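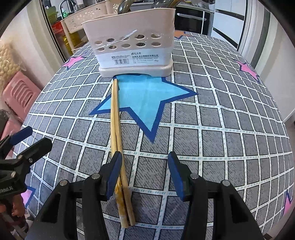 Chopsticks and a utensil caddy on the star tablecloth at Wundgate

About Wundgate

Wundgate is a small school for kitchen organizing. We teach people how to sort, store and put away the things they cook and eat with, and we visit homes to help with drawers, shelves and pantries that have gotten out of hand. Classes are held in our own kitchen at 678 Engelhardt Street, on the ground floor.

The school was started by Diane Gagnon and Shaimaa Shehata. They had worked together at Draletex, a housewares distributor, where Diane ran returns and Shaimaa wrote the instruction sheets. A lot of what came back to the warehouse had nothing wrong with it. People had bought a rack or a divider that didn't fit the drawer, or they had run out of patience before the second shelf. The two of them began offering a free evening session after work, and when Draletex moved its warehouse out of town they took a lease on the present rooms.

We have worked with roughly 200 households so far. Most are apartments with one short counter and very few drawers, so most of our teaching is about small items: spoons, chopsticks, lids, clips, measuring cups, and the bags that everything else seems to arrive in. 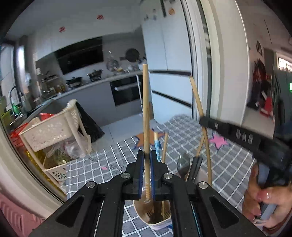

Page last updated: June

What we teach

The basic course is called First Drawer. It covers one category only, eating utensils, and it starts on the table with everything out of its place. Students sort by kind, then by length, and then decide what stands up in a container and what lies flat.

Standing storage gets more time than people expect. A container with drainage slots in the bottom can go by the sink, but it has to be lifted and wiped underneath or the table stays damp. Chopsticks take some thought too. We ask students to pick one direction and keep to it, and to pair them by pattern before they go in. Plain wooden ones are the hardest to pair, particularly when they come from different packs – check the length against the tabletop and look closely at the tips.

After First Drawer there is a course on dry goods and another on the space under the sink. Lungile Mokoena teaches both. She also does most of the home visits and will tell you on the phone if she thinks you don't need one.

The fee for any single class is $49, materials included. Students may bring a bag of their own utensils to sort, and many do. Please wash them first.

The table

Practice takes place at one table. It has a gray gridded cloth with stars printed on it, chosen by Shaimaa, who wanted something that would wipe clean and also look like a table someone eats at. The grid has been useful. A beginner can lay spoons along the white bands and see straight away which ones are longer. The big blue star has become the usual spot for whatever hasn't been sorted yet, and "put it on the star" is now a normal instruction in class.

We use ordinary plastic baskets with holes in the sides, the sort any housewares store carries. We leave the labels on some of them so that students can see the model and find the same size. Nothing we teach with is custom made, and we don't sell storage products or take commission from anyone who does.

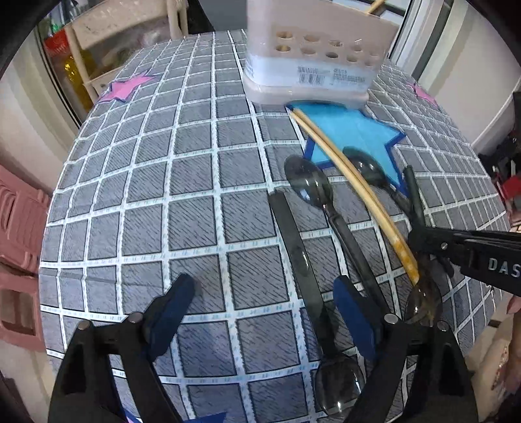 Who works here

Diane Gagnon – schedule, home visit bookings, pantry class in the winter months.

Shaimaa Shehata – First Drawer, handouts, and everything printed.

Lungile Mokoena – dry goods, under-sink storage, home visits.

Amr Benmoussa – evening classes and the Saucepan Clinic, a drop-in hour for people with more pans than cabinet.

Shaimaa Kettani – front desk and student records. As there are two Shaimaas in the office, please use a last name when you leave a message.

Clearing out

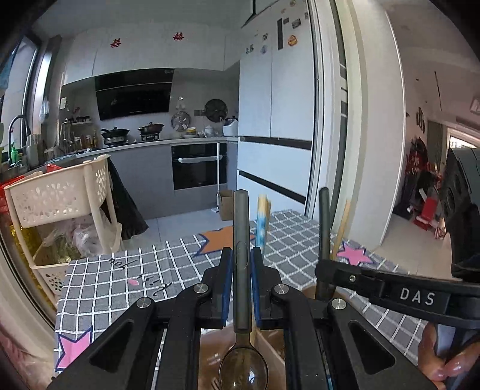

Every course includes a short period for getting rid of things. We don't set a target, and a student who wants to keep nine ladles may keep nine ladles. What we do ask is that each item be picked up and looked at before it goes anywhere. An open cardboard box on the table is enough equipment for this part, and it's easy to set one up at home. For trash, hang a large black garbage bag next to the cart, close enough to reach from the table. The cart's lower basket is where we keep plastic bags, which can be used to wrap anything you would like to pass on to a neighbor. Broken pieces go in the trash and are not taken home "for later."

Visiting us

The front desk opens at 10 a.m. and closes at 6 p.m., later when Amr has an evening class. The entrance is on the Dasico Lane side of the building. Ring twice, as the kitchen fan is loud. Strollers can be left in the hallway.

To book a class or ask for a home visit, call the desk or leave a note in the box by the door with your name, your phone number and the size of your kitchen.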